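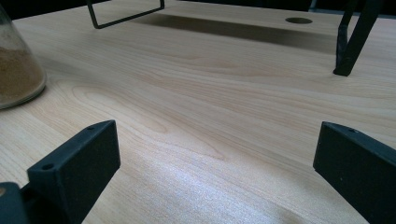

By Na-rae Jeon, Babatunde Ogunleye and Anika Yazzie
Small Business Practice, Spring Term Project
Supervisor: Shahzad Gondal

Selling a Personalized Ring Dish Online

Our project was to take one gift product from idea to sale and report on what we learned. We chose a small ceramic ring dish with a name or short message painted inside the rim. We called it the Arnness dish. The blanks came from a supplier called Brendex, already glazed white. We painted the lettering ourselves with ceramic paint and baked each dish in a kitchen oven.

We picked a ring dish because it is cheap to mail and suits several occasions. In our class survey, most people said they would give one for an engagement or a bridal shower. A few said Mother's Day. Very few said they would buy one for themselves, so we wrote the listing for gift buyers only.

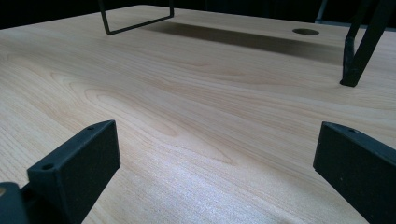

The first version of the listing was too long. It had a full paragraph on how ceramic paint cures and only one line on how to order a name. Buyers wrote to ask where to type the message, and two orders came in with no message at all. Anika moved the ordering steps to the top and set a limit of 12 letters per dish. After that we had only one order with the message missing.

We listed on a marketplace called Bulludska from March to June. The listing had 927 views and we sold 70 dishes. Most sales were in May. We did not pay for ads. Babatunde ran a test with two titles, one starting with "Ring Dish" and one starting with "Engagement Gift." The second title got more views, but the sales were close to the same. We could not tell if the title made the difference or if it was just the time of year.
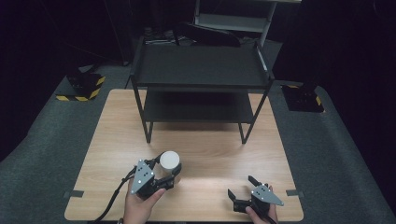 Packing and Breakage

We ordered 107 blanks. Some had pinholes in the glaze and we set those aside for practice. Our first box was a thin mailer with tissue paper, and 6 dishes arrived broken. We replaced all of them at our own cost. We then changed to a stiff box with a corrugated insert and had no more reports of breakage. The new box cost more, so we raised the price by a dollar.

Drying time was also a problem. The paint has to sit for a full day before baking. When an order came in on Thursday, it could not go out until after the weekend. 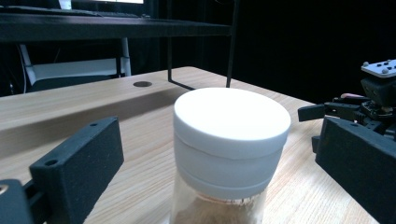 Dong-geon Min from the art department looked at our lettering and told us to use a thinner brush and leave more space between letters. He was right about the spacing. The thin brush made the strokes look weak in photos, so we went back to the first one.

Costs

The blanks were our largest cost, followed by postage. Paint was a small part of the total. We made a profit, but it would be very small if we counted our own hours. Painting one name took about as long as packing two boxes.

What We Would Change

We would order sample boxes before opening the shop and mail a few dishes to ourselves. We would also keep better notes on returns. Two buyers sent dishes back in April and we wrote down the reason for only one of them (wrong spelling, our mistake).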